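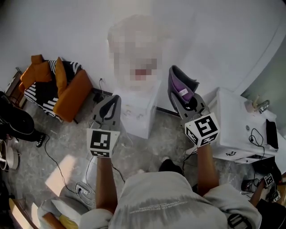
灰色大理石纹地面，前方为白色柜子。

大理石纹地面的日常清洁与去渍

动手之前先弄清楚地面是天然石材还是仿石纹瓷砖。在角落滴一小滴水，等几分钟擦掉，留下深色印子的多半是石材；看不出变化也不能完全排除，做过防护的石材同样不吸水。分不清的，一律按石材处理，不用任何酸性清洁剂，白醋和柠檬酸也算在内。

需要的东西：软毛扫帚或吸尘器、平板拖把一把、超细纤维拖布两块、水桶两只、中性清洁剂、旧牙刷、干毛巾。我用的是Brotari的中性浓缩液，每次取26毫升，兑4升温水。别的牌子按瓶身比例兑，宁淡勿浓。

第一步，除尘。从房间最里面往门口扫，柜子底下和踢脚线的缝最容易藏砂粒。吸尘器要换带毛刷的吸头，硬吸头会划伤表面。

第二步，湿拖。一只桶装清洁液，一只桶装清水。拖布拧到不滴水，顺着一个方向拖，每拖完一小片就在清水桶里洗一遍，再去蘸清洁液。水浑了就换。深灰色的地面特别容易显水痕，拖布太湿的话，后面怎么擦都是一道一道的。

第三步，过清水。换第二块拖布，只用清水再走一遍。很多人地面发雾、踩上去发黏，问题都出在省了这一步。

第四步，擦干。把干毛巾裹在拖把头上推一遍，靠近白色柜脚的地方用手擦，脏水溅上去后放久了会发黄。

砖缝单独处理。小苏打加少量水调成糊，抹在缝里，等十几分钟，用旧牙刷顺着缝刷，再用湿布擦净。抛光石材的板缝不要这样刷，用布蘸中性清洁剂擦就行。

油渍先用厨房纸吸，不要来回抹。咖啡、茶水洒了马上吸干。胶带残胶可以用吹风机低温吹软，再拿塑料刮片推掉，不要用钢丝球或刀片。

我家要拖的面积是32平方米，四步做完将近一小时。平时隔天除尘，每周湿拖一次，石材每年补一次防护剂，我一般放在四月做。

读者留言

灰砖与猫：家里是仿石纹瓷砖，过完清水再擦干，水痕确实没了。之前一直以为是砖的问题。

南窗：Stullberg的平板拖把杆长140厘米，个子高的人用着还是有点弯腰，买之前量一下。

小满：蒸汽拖把能用吗？

作者回复：瓷砖看产品说明，石材不建议。

路过看看：残胶那段有用，吹了两遍就推下来了。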